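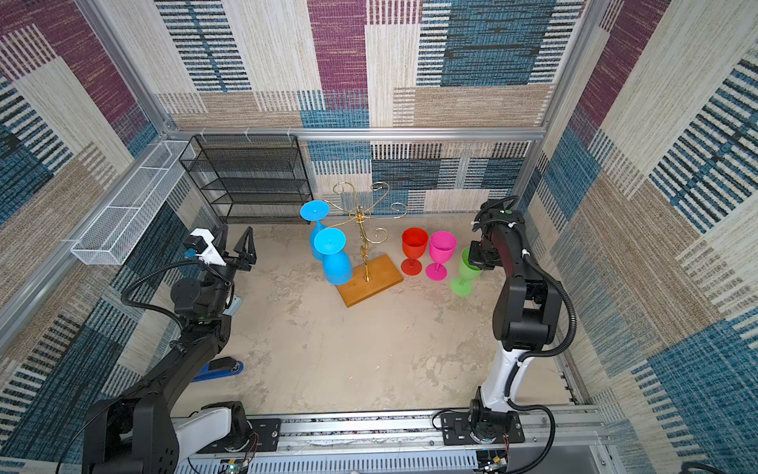 The gold glass holder on its wooden base, with one blue plastic glass hung from a left-hand arm.

The owner of Flasska, a small shop in Kavolville selling picnic and garden tableware, started with plastic glasses and had no plans for anything to put them on. "People bought four glasses and then asked me where they were meant to keep them," she says. "I had no answer, so I went looking."

The holder she settled on is shaped like a tree, with a twisted stem and scrolled arms that end in small loops. The glasses hang upside down by the foot. Her first order was for 100 holders. The next was for 230.

"I didn't like the gold to begin with," she says. "I asked for black. Then the sample came on that honey-coloured wood and I left it alone."

She tells customers to load it evenly – one glass on the left, the next on the right – and to lift it by the base when moving it. Plastic glasses are light, but a full set on one side is still not a good idea on a garden table. Glasses should be dried before they go up, as water collects under the rim of the foot and leaves a mark.

Storage at the shop is plainer. Stock goes on mesh racks, and small parts go in wire baskets with dividers. "I can see what's there without taking a lid off," she says. "I had boxes before. I lost a whole bag of screws for a month."

Blue is the best seller among the glasses, with 900 sold so far. A green one is due in September, and she is still deciding whether to stock a smaller holder for narrow shelves.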